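Totdale, 2024-06-05 — Zineo, the household waste and recycling service for the town of Totdale and the villages near it, announces today that its new sorting guide will be delivered to all homes in the service area before the end of the summer. Together with the guide, the company changes the collection calendar and opens a second drop-off point at the old market hall on Liang Street.

The new guide replaces the leaflet which residents have used for many years. The old leaflet was written when there were only two kinds of collection, and every later change was added on a separate sheet. Many households told us that they keep several sheets in the kitchen drawer and do not know which one is valid. From now on there is one booklet of 12 pages, and everything printed before it can be recycled with paper.

"We wrote the guide again from the first page," said Uzma Swati, head of resident services at Zineo. "People call our office with very simple questions. Where do I put a bottle that still has its cap? Can I leave the label on the jar? The old leaflet did not answer them. It explained the law very well, but the law is not what you think about when you stand in the kitchen with something in your hand."

The booklet is ordered by room of the house and not by material. A resident who wants to throw away something from the bathroom opens the bathroom page and finds the usual items of that room. Kitchen, bathroom, laundry, home office, garage and garden each have their own section. At the back there is an alphabetical list for everything else, from aquarium gravel to zippers.

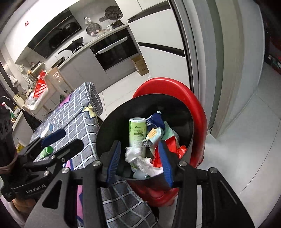
A red trash bin. The new Zineo guide is ordered by room.

The rules for caps and lids become more simple. Plastic caps now stay on plastic bottles. Metal lids are taken off glass jars and go to the metal collection. Labels may stay on in all cases. Bottles and jars should be empty, but it is not necessary to wash them with hot water; a short rinse with cold water is enough. Containers that still hold paint, oil or strong cleaning products are not accepted in the household collection and must be brought to a drop-off point.

Medicines and medical packaging

A separate page is given to medicines, because this is the subject with the most mistakes. Unused tablets, syrups and creams do not go in the household bin, and they should never be poured in the sink or the toilet. They can be handed in at the counter of both drop-off points during opening hours. No name and no prescription is asked.

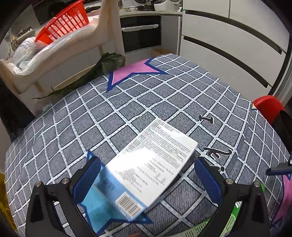

Packaging is another matter. An empty folding box made of cardboard goes with paper, and so does the printed sheet of instructions that is often inside. Residents who want to remove their name from a pharmacy sticker can tear it off or cover it with a dark marker. Empty blister strips, which combine plastic and metal foil, are collected in a gray box beside the counter. Needles and other sharp items are accepted only in a closed hard container, which can be asked for free at the counter.

Zineo reminds residents that many boxes of cleaning products and small electrical goods have warning symbols with a short text next to them. These texts are small, and they are easy to skip, but they often say how the product must be thrown away. The booklet shows the most common symbols in large print and explains them in normal words.

New collection calendar

The calendar changes in December. Paper and cardboard will be collected every two weeks, where before it was once a month. Glass stays monthly. The collection of garden waste stops for the winter and starts again in spring, as in other years. Each household will receive its own calendar by mail, and the dates for a street can also be requested by telephone.

The price of the basic subscription does not change this year. A replacement bin costs $15, and a larger bin can be ordered for $70, delivery included. Residents who return a damaged bin of the old model receive the replacement without cost until the change of calendar.

Second drop-off point

The drop-off point on Liang Street opens in the same week as the first booklets are delivered. It is meant for people who live on the east side of Totdale and who until now had to cross the river to reach the main depot at Pornness. The hall has a flat entrance, a covered place to unload a car and racks for bicycles. It accepts everything that the depot accepts, with the exception of construction waste, tires and large furniture — these still go to Pornness.

"For someone without a car, the depot was too far," said Swati. "We had letters from older residents who kept batteries and old paint at home for years. Now they can walk or take the bus, and our staff will help them to carry."

The booklet is printed on recycled paper. A version in large print is available on request, and a reading by voice can be ordered for residents with low vision. Schools and housing associations can ask for extra copies; orders of up to 99 copies are free.

About Zineo

Zineo collects, sorts and transports household waste in Totdale, Pornness and the surrounding villages. The company has around 70 employees and operates from its depot in Pornness.

Press contact

Uzma Swati, Resident Services, Zineo, Totdale. Printed copies of the guide for editorial use can be requested from the same office.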